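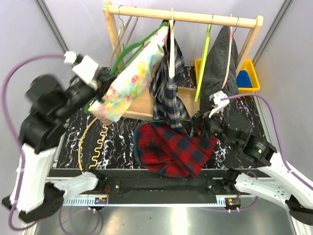 Home | Diary | Older entries | About

9/13/19

Day 2 of the great clear-out. I have now moved every shirt I own from the closet to the bed and, at bedtime, from the bed to the chair. The chair is full. Tomorrow I start on the banister.

The rule, according to Hanne Kárason, is that anything you haven't worn in a year goes. Hanne owns one coat and looks wonderful in it. I own a suit bought for an interview in Ravton that lasted less time than the fitting did, and I can't part with it, as it cost me 95 dollars and I have so far had perhaps an hour's use out of it.

Found in pockets: a bus ticket to Nodgate, a cough drop, a list that says "eggs, stamps, apologize to Begay." I did get the eggs.

Also found the flowery thing I bought for my cousin's wedding and wore again to her divorce party. It has had a busier social life than me. Keep.

By supper the give-away bag held a belt and a scarf, and I took the scarf back out because it was getting cold. The thrift store on Andari Street closes for repairs in October, so there is a deadline, and I've always been good with deadlines - I can feel one go by from another room.

Slept badly. The chair looked like somebody sitting there waiting for an answer.

2 comments | Share

Back to top | Contact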